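Sornier Community Band opens its beginner program to grown-ups

For release: April

Anyone who ever put a clarinet back in its case at the end of Grade 8 and always meant to take it out again will be glad to hear the Sornier Community Band is starting a beginner program for adults this spring, with room for 20 players and instruments on loan for those who haven't got one of their own.

The program is called Second Wind, and it has been a long time coming. The band has run a junior group for as long as most of its members can remember, and every year there are parents sitting at the back of the hall, tapping their feet through the warm-ups and asking, a little shyly, whether there might be something for them too. Now there is, and they're welcome to bring the foot tapping with them.
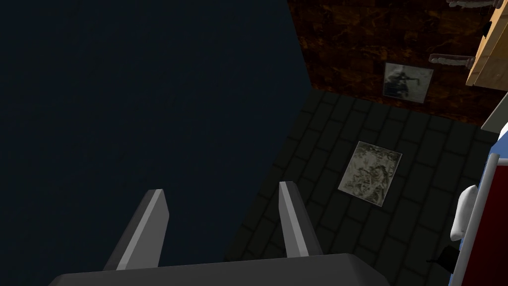 What the evenings will look like

Rehearsals begin at 7 p.m. in the Gatent Street hall and finish at nine, with a good long break in the middle for tea and whatever baking has turned up. The first part of each evening is spent in small sections, flutes with flutes and trombones with trombones, working on breathing, long tones and those first few notes that always sound better in company. After the break everybody comes together to play as a band, even in the very first week, when the whole repertoire may be a single B flat held for as long as people can manage it.

"I took up the euphonium at fifty-one and I was dreadful, and I had the best winter of my life," said Evanthia Alexiou, who will lead the program. "You don't need to read music before you come. We'll get to that together, a line at a time, and if you've forgotten what a dotted crotchet is, or a dotted quarter note if that's what your teacher called it, you'll be sitting beside someone who has forgotten it too."

The course runs for six months and ends with a short concert alongside the main band, which players may join or simply come and listen to, as they please. Flute, clarinet, alto saxophone, trumpet, trombone, euphonium and percussion are all on offer. Those hoping for the oboe or the French horn are asked to have a chat with Evanthia first, as they can be stubborn instruments to begin on in a large group, though she has never been known to turn away anybody who was truly set on it.

Instruments and music

Stamer Music has very kindly gone through the band's cupboards and brought a good number of older instruments back into playing order, with new pads, fresh corks and, in the case of one poor trombone, a slide that moves again. Players may borrow one for the length of the course at no charge beyond a refundable deposit. Reeds, valve oil and a method book are included in the course fee, and music stands are already at the hall.

The band's library, which holds over 800 pieces, will be open to the new players as well. It was sorted and shelved over the winter under the patient eye of librarian Thanasis Vasilakis, who is always happy to hunt out an easy duet for two friends or a married couple.

"There are waltzes in those drawers that haven't been played in my time," he said. "I'd love to hear a few of them, at whatever speed people can manage."

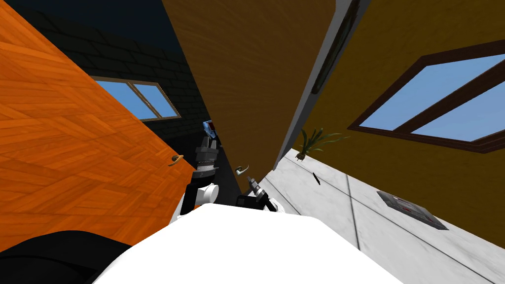
How to sign up

Registration forms are at the front desk of the Sornier library and at Stamer Music, and may be dropped off at either place. Places will be offered in the order the forms come in, and a waiting list will be kept after that. Please put down a first and second choice of instrument so that we don't end up with a room full of saxophones, much as we love them.

An open evening will be held at the Gatent Street hall before the course begins, starting at 6 p.m., when visitors can try a mouthpiece or two, meet members of the main band and ask anything they like. Children are welcome to come along and cheer.

Media enquiries: Evanthia Alexiou, Sornier Community Band, care of the Gatent Street hall. Reporters are welcome at the open evening and may have a go on the euphonium.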